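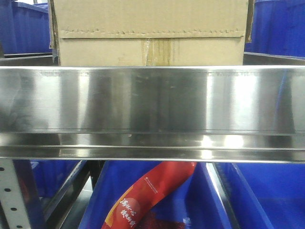

Section 4 - Loading the Skundon shelving

Fit all the shelves before you load any of them. Start at the lowest level and work up, and keep bins and cartons to the sizes given on the label sheet. Small packets go in an open blue plastic bin on the lower level, where they can be seen and reached from the front. Cartons can stand between the bins on the level above, with the taped side facing out.

4.1 Before you start

1. Check that each upright stands straight and that the hooks are fully seated in the punched holes.
2. Press down on the front beam at both ends. It should not move.
3. Check every carton before it goes up.
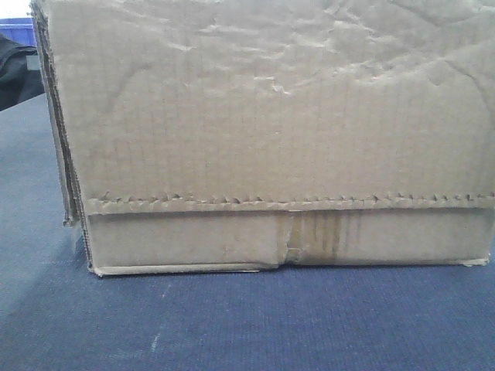
Fig. 4b - Carton with wrinkled front panel and marked lower band. Do not shelve.

CAUTION: Creased or stained board may not carry a load. Repack the contents in a new carton, even if the old one still feels firm.

4.2 Loading

4. Put the heaviest cartons on the lowest level.
5. Slide each bin in level - do not tip it over the front lip.
6. Leave a hand's width between a carton and the shelf above.
7. Write the bay number on a label and stick it to the front of the bin.

Note: Order spare labels in packs of 100, part number 819.

4.3 Clearing the packing area

When the shelves are full, go back to the workbench and clear up.

8. Wipe the top and put the tape and knife away.
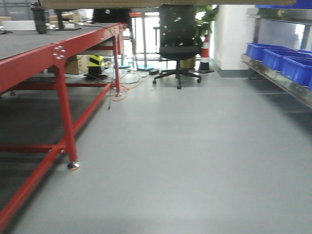
9. Coil any loose cables and move them off the walkway.
10. Flatten empty cartons and take them to the recycling cage.
11. Push the chair in.

Re-check the beams after 2 days under load, then every July.

Category: Storage & Shelving > Set-up guides
Reading time: 2 min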